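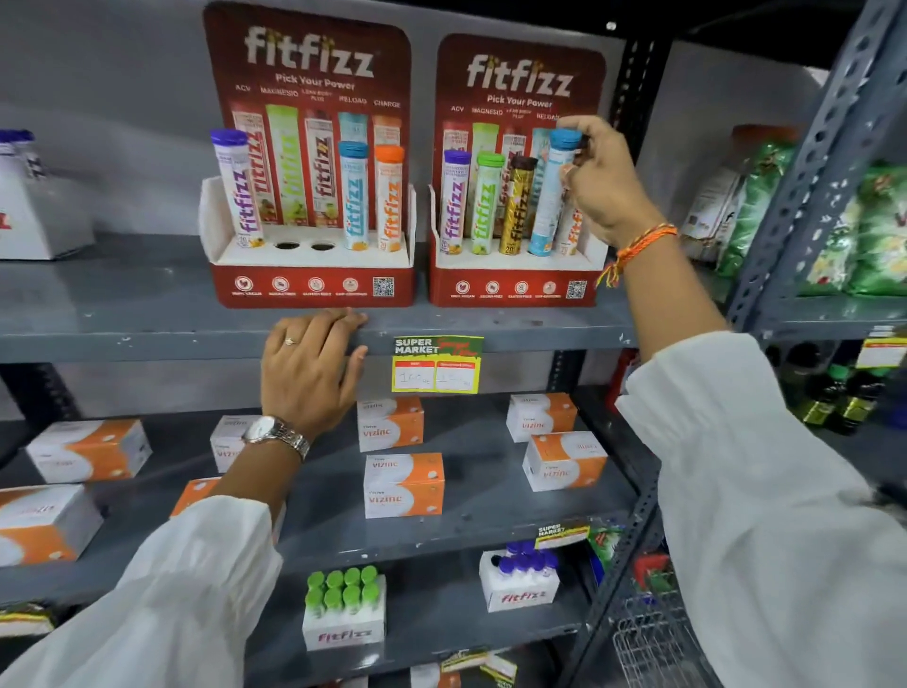

Page 18

Can my club play a signing before the paperwork clears?
2020-09-24, posted by kodurell_left_back

Plukstead announced a new striker this morning, scarf over head and all. The league site still lists him at Nukitz. Can he play tomorrow, or is he a very expensive spectator?

offside_again
Spectator. The league has to register him first, and the scarf carries no legal weight. We paid 55 for a keeper in February and he watched two games from the parking lot.

bukhari_end
Depends on your league. Ours wants the form in by noon the day before. Ask your registrar, who will enjoy saying no.

nukitz_til_i_sulk
You can have him. He missed from six yards in front of 600 people.

Related
Loan players and cup ties
Who pays the referee?
Plukstead ground: where to park

Contact | Copyright Kodurell Football Help | Back to top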